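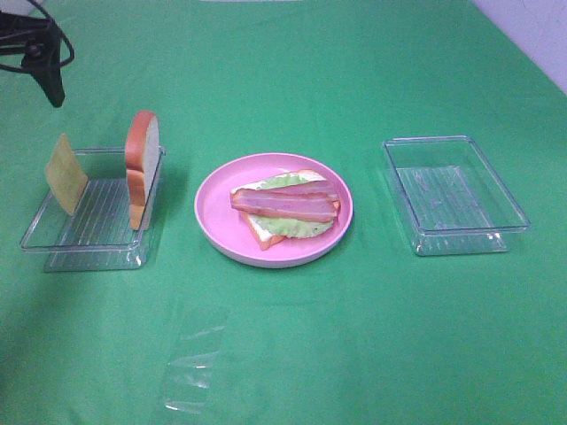

What is a food staple? A food staple is a food that people in a place eat so often that it supplies a large share of their energy.

Chapter 4
Bread and the Daily Diet

In the river town of Pristden, bread was sold by weight until the local mill closed. A household of 5 bought most of its loaves on market day, Friday, and ate the last of them stale, in soup. Across the hills in Nerkton the soil was too thin for wheat, and people ate barley porridge instead. The two towns lay only 167 miles apart.

This chapter looks at how grain becomes a staple. Section 4.1 covers climate and soil. Section 4.2 follows wheat from field to flour - the longest part of the chapter - and uses records from the Staltov mill, which ground nearly 405 tons in its best year. Section 4.3 deals with bread at the table, including the sandwich.

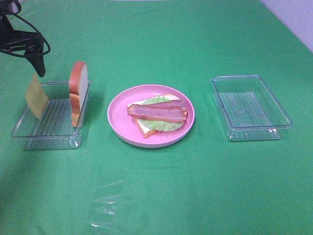 Figure 4.1 Sliced white bread as the base of an open sandwich.

Before you read, write down what you ate yesterday. Mark each item made from grain. You will need the list for the activity in Section 4.3.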